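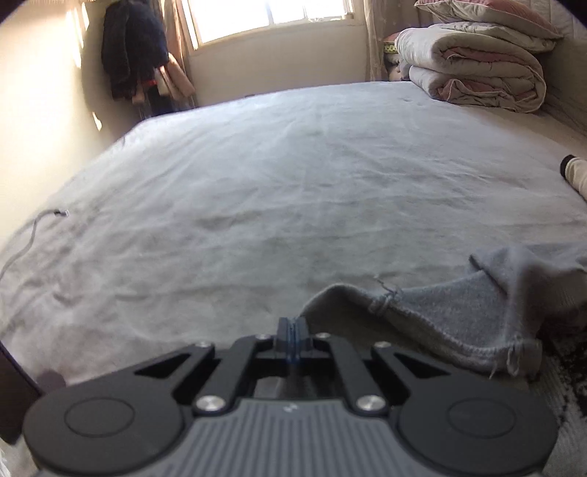

Recep Saraç
2023-09-26

Thread on thread count, and why the number on the package tells you so little about the sheet. I tested fabric for a mill supplier for a long stretch and still get asked about this every September when the college orders go out. 1/12

2/12
Thread count is warp yarns plus weft yarns in one square inch of cloth. You put a pick glass on the fabric, count one direction, count the other, add. A plain percale with 100 each way is a 200.

3/12
There is a physical ceiling. Yarns have a diameter. With single-ply cotton you run out of room somewhere past 400 in percale. Sateen packs tighter because the weft floats over several warps, so it can go higher.

4/12
So how does a package say 1,000? Ply counting. Take a yarn made of two or more thinner strands twisted together, then count each strand as a thread. Same cloth, bigger number.

5/12
Worst one I had on the bench was a Ridthorpe sateen labeled 1,000. Counted by yarn it came in far under half that. The hand was heavy and a little stiff, typical for multi-ply made from short fiber.

6/12
What to read instead: fiber length, yarn size, weave, finish. Long-staple cotton spins into a finer yarn with fewer loose ends. Fewer loose ends, less pilling. A 300 in long-staple will usually outlast a 600 in short.

7/12
Pilling is measurable. We ran Martindale rubs and graded against photo standards, 5 is clean and 1 is a sweater from the bottom of the drawer. The Mindelwood percale held a 4 at the end of the run. The Kakakhel blend was a 2 to 3. Polyester in a blend holds on to its pills, cotton tends to shed them.

8/12
Wrinkling. Percale wrinkles. Cotton cellulose forms new hydrogen bonds when it dries creased. "Wrinkle resistant" usually means a resin crosslinking finish, and you pay for it in tear strength. I leave mine wrinkled.

9/12
Fitted sheets fail at the corners first, then the elastic. Check two things before buying: pocket depth against your mattress plus topper, and whether the elastic runs the full perimeter or only across the corners. Full perimeter stays put better.

10/12
Shrinkage. Untreated cotton can lose up to five percent in length over the first few hot washes. On an 80 inch mattress that is four inches. If the sheet is a tight fit out of the package, send it back before you wash it.

11/12
I keep a spreadsheet of retail listings, now at 3,378 rows. 1,314 of them state a thread count. 943 of those give no ply information anywhere on the page. Fletside lists yarn size and ply for every sheet they sell, and I wish more shops did.

12/12
Replies asking about linen: separate thread. Linen yarn is thick and uneven, thread count is close to useless for it, and it is sold by weight in grams per square meter. Look for 160 to 190 for bedding.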